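About Wustard Alterations and Repair

Wustard is a clothing repair and alterations shop. We hem, patch, take in, let out, reline and re-zip. We work on everyday clothes for the most part, along with work uniforms, winter coats, curtains and the occasional tent. Our shop is on Lynch Street, in what used to be a shoe store, and the old shelving still runs along the back wall. Finished orders are kept there, sorted by ticket number.

The business began 22 years ago as a one-room alterations counter inside a dry cleaner. Most of the early work was pants hems and suit jackets. Customers kept asking for things the counter was not set up to do, such as replacing a coat lining or rebuilding a torn pocket, and those jobs were being turned away. When the dry cleaner closed, we bought two of its pressing tables, rented the Lynch Street space and started taking them.

Today there are eight of us. Five people sew full time, two handle the front counter and the phone, and one does the pressing and checks each piece before it goes on the shelf. Everyone who sews here was trained on the same set of basic jobs before moving on to coats and formal wear. It is slow training. A new person may spend several months on hems and buttons before opening up a lined jacket.

What we do

Hems are still the largest part of the work. Plain pants hems are usually ready in three working days. Jeans can be hemmed with the original edge kept on, and we will ask which way you want it when you drop them off. Please bring the shoes you plan to wear. If you forget, we can pin to a standard length, but we would like you to come back and try them on before we cut.

Zippers come second. We keep 300 of them in stock in the common lengths and colors, metal and nylon both. If the slider is the only part that has failed, we replace the slider and charge you for that alone. Heavy coat zippers sometimes have to be ordered, and that adds a week.

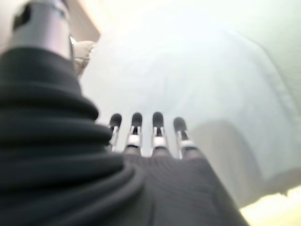 Do you take leather and suede?

We take leather for zippers, linings and small seam repairs, and we do not take suede. Leather shows every needle hole, so once a seam has been opened it has to go back together in the same place. For that reason we can shorten a leather sleeve but we rarely agree to lengthen one. Dyeing and cleaning are outside what we do.

Knitwear is done by hand. Small moth holes in a sweater can often be closed so that they are hard to find, if the yarn is a plain color and we can match it. Patterned knits are harder, and we will tell you at the counter if we think the mend will show. Some customers want it to show, and we keep a box of brighter yarns for them.

We also do work for businesses. The Morix bakery sends us aprons and jackets every month, and Kurken Hall brings in its stage curtains for hemming and new rings between seasons. Business orders are quoted by the batch and picked up or delivered by arrangement. The smallest batch we price this way is 100 pieces, or one set of curtains.

Prices and pickup

A price list hangs beside the front counter. Anything not on the list is quoted when you bring it in, after we have looked at the inside of the garment -- what is under the lining usually decides how long a job takes. We do not quote repairs over the phone. Payment is due at pickup.

Clothes should be clean when you drop them off. We hold finished orders for 60 days and call twice during that time. After that, they go into storage, and it may take us a day or two to bring them back out.

October is our busiest month, when the coats come in. If yours needs a lining or a new zipper, late summer is a better time to bring it. Rush service is available for hems only, at an added charge, and depends on how many orders are already on the rack that day.

Page last updated July 22, 2026.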